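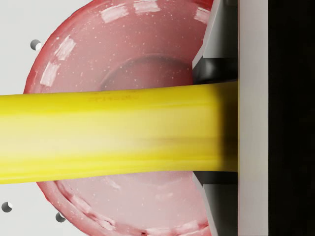

Render: S. Ranjbar, Zodelon manipulation sim. Free to reuse with credit.

Filtering simulated demos by grasp-phase wrist visibility: results and questions

sranjbar
Posted in Sim and Learning

Write-up of what we ran through May. Corrections welcome, especially on the statistics.

Setup. Single arm, parallel gripper, perforated tabletop, household objects. The task family is pick an object and place it in a container. Demonstrations come from a scripted planner in simulation, 4,000 of them before filtering. The policy takes one wrist view, one scene view and joint state, and outputs action chunks.

Method. For every demo we compute the fraction of target-container pixels left in the wrist view between gripper closure and release. The segmentation masks come from the simulator, so the score costs one extra render pass. Demos where the fraction falls under a threshold during the last part of the transport are dropped. Long objects are the hard case. A banana held across a bowl splits the bowl in two in the wrist view, and the gripper fingers take a further part of the rim. The planner doesn't care, but the policy has to decide when to open from that view.

Result. 2,396 demos survive. A policy trained on the filtered set beats the one trained on the full set on placement, with the same architecture and the same number of gradient steps. Pick success is unchanged within noise. Evaluation is 200 rollouts per policy, 50 layouts with four seeds each.

Code is in the Idetti repo under filters/visibility. Not merged yet.

kettle_drum
Posted in Sim and Learning

Same number of gradient steps on a smaller set means more passes over each demo. Did you run a random subset of the same size? Without it you can't separate "better demos" from "more epochs."

sranjbar
Posted in Sim and Learning

Yes, should have been in the first post. The random subset lands slightly below the full set on placement. One draw of the subset only.

j_meijer
Posted in Sim and Learning

One draw is thin. I'd want at least three before reading anything into the gap.

My larger concern is what the filter selects on. Visibility during transport depends on grasp pose, and grasp pose depends on object shape. If you drop low-visibility demos you drop long objects held crosswise. The surviving set is then easier, and if the evaluation layouts come from the same object distribution you're comparing a specialist to a generalist. Could you post the per-object breakdown before and after?

Jeanine Meijer
Gunarham, robot learning

sranjbar
Posted in Sim and Learning

The loss isn't even across objects. Banana and bottle lose the most demos, cube and can almost none. For the evaluation layouts we don't resample, so the objects are fixed and only poses change. They all share one tabletop. The basket goes near the front, and the bowl and the plate are further back.

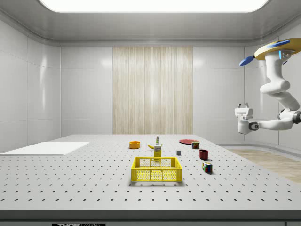

Each rollout starts with the arm clear of the objects and a language instruction naming one object and one container. Everything else on the table is a distractor. Instructions are balanced over objects, so banana rollouts are not underrepresented at test time even though they are underrepresented in the filtered training set. If the filter were making a specialist, banana placement should drop. It went up. I agree that the subset per object is small and I wouldn't publish a per-object number from it.

kettle_drum
Posted in Sim and Learning

Up relative to full or relative to random?

sranjbar
Posted in Sim and Learning

Both.

orrin_p
Posted in Sim and Learning

Skeptical for a different reason. You have a scene view. If the container is occluded at the wrist, the policy should read its position from there. If it doesn't, I'd fix the fusion before throwing out demos. We had the same symptom with a late-fusion transformer, and wrist view dropout during training took care of it. No filtering, and we kept every demo.

sranjbar
Posted in Sim and Learning

We tried dropout on the wrist view at one rate. Placement improved a little and pick got worse, probably from losing the fine alignment signal right before closure. Didn't sweep it. What rate did you use, and was it per frame or per chunk?

orrin_p
Posted in Sim and Learning

Per chunk, and only after closure. Gate it on gripper state. Applying it before closure will hurt pick, as you saw.

j_meijer
Posted in Sim and Learning

Gated dropout is a fair baseline and belongs in the table. I disagree that it makes the filter redundant. In a cluttered layout the scene view has its own occlusions, and the arm itself covers part of the table during transport. Neither view is reliable for the whole motion.

On the statistics: 200 rollouts over 50 layouts are not 200 independent samples. Seeds within a layout are correlated. Bootstrap over layouts and report that interval. My guess is that your full versus filtered gap survives and your random versus full gap doesn't.

sranjbar
Posted in Sim and Learning

Reran the intervals with layouts as the resampling unit. Your guess was right on both counts. The filtered policy's interval still clears the full one, by less than I'd like. Random and full now overlap almost completely, so please ignore my "slightly below" earlier.

tollgate
Posted in Sim and Learning

Has anyone tried reweighting instead of a hard cut? The Ghaffari loader takes a per-demo weight file. Feed it the visibility score and you keep the long-object data at a lower weight. It also removes the threshold, which I assume was tuned on the evaluation layouts.

sranjbar
Posted in Sim and Learning

The threshold was set on a held-out group of layouts, separate from the evaluation ones. Reweighting hasn't been tried. The loader normalizes weights per shard, and our shards are sorted by object, so the weights would cancel across objects. Would need a reshuffle first.

tollgate
Posted in Sim and Learning

There's a global normalization flag on the dev branch. Undocumented. Check the loader config, it's next to the shuffle buffer setting.

orrin_p
Posted in Sim and Learning

Still think you should run it on hardware before arguing about thresholds. Simulated wrist views have cleaner edges than anything my camera gives me, and a mask-based score won't transfer directly to real demos.

sranjbar
Posted in Sim and Learning

The score is only used on simulated demos, so it doesn't have to transfer. The policy does, and that is untested. Queue for now: two more random draws, gated dropout after closure, reweighting with the global flag. I'll add rows to the table in the repo as they finish.

j_meijer
Posted in Sim and Learning

Please also log the container pixel fraction at the moment of release for failed rollouts. If the failures don't cluster at low visibility, the explanation is wrong even if the filter helps.

sranjbar
Posted in Sim and Learning

Added to the eval script.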